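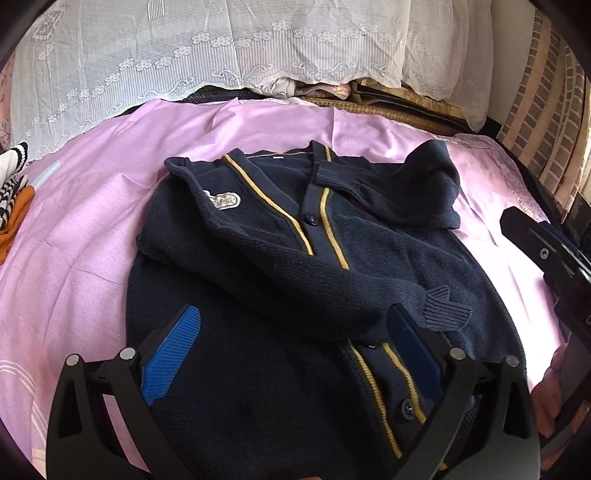 Navy school cardigan, mustard stripes, three buttons showing

From: Sioned James
To: Karaki uniform swap list
Subject: Re: folding the knits

Roswitha Auer wrote on Friday:
> I have 18 cardigans to get into the flat boxes and they keep
> popping the lids. Do you button them first? And do we still
> take the ones where the badge has worn a bit?

Hi Roswitha,

I leave them unbuttoned until the sleeves are in. Lay the cardigan out on a bed, front side up, and bring one sleeve across the body on the diagonal so the cuff lies flat. Turn the other sleeve back over itself. Then fold the top down, and the bottom half up to meet it. If you do up the buttons first, the front pulls and you get a ridge along the stripes.

Yes to worn badges. The one in the photo has a little wear in the white and silver thread and I'm putting it out with the rest. Missing buttons go in the mending bag. I go over the navy ones with a lint roller before boxing, as every speck shows.

For size, check the label inside the collar. If you can't read it, measure across the chest and pin a note to the cuff.

The flat boxes hold around 900 grams of knits before the lid lifts. Anything over that can go in the deeper Narken boxes. I have 3 spare and can drop them off after six.

Does anyone have the key to the Dresance Road cupboard?

Sioned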